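Cleaning Out an Old Desktop Tower

Filed under: Workshop, Home Office
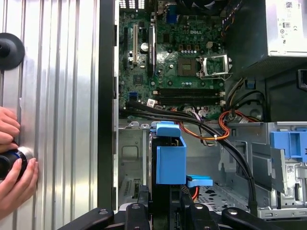

Dust is the usual cause of a loud or sluggish home computer, and most of it can be removed in 20 minutes with a can of compressed air and a soft paintbrush. Shut the machine down, unplug the power cord, then hold the power button in for a few seconds. Take it out to the garage or porch. Touch bare metal on the case before you reach inside. Most cleanings stop at the fans and vents. If you go as far as taking the processor out, as on the Dell board here with its bracket flipped open, keep the air can and the brush well away from the bare socket. The contacts are fine and bend easily.

Fans. Hold the blades still with a finger while you blow. Spinning them with the air can wear out the bearing.

Heat sink. Blow from the fan side first, then the other. Packed lint may need tweezers.

Air can. Keep it upright and use short bursts. Tipped over, it sprays liquid.

Vents and outer panels. A damp cloth with one drop of dish soap is enough. Dry the panels before they go back on.

Screws. An ice cube tray or egg carton keeps the sizes apart. Set them down in the order they came out.

Thermal paste. If the heat sink came off, wipe away the old paste with rubbing alcohol and a coffee filter, then apply fresh paste the size of a pea.

A tower on carpet needs this every 3 months or so. Mine sits on a shelf now and gets done in November. Do not use the household vacuum inside the case. The hose builds up static.

Next tip: Getting Candle Wax Off a Workbench

Posted by Nele Petersen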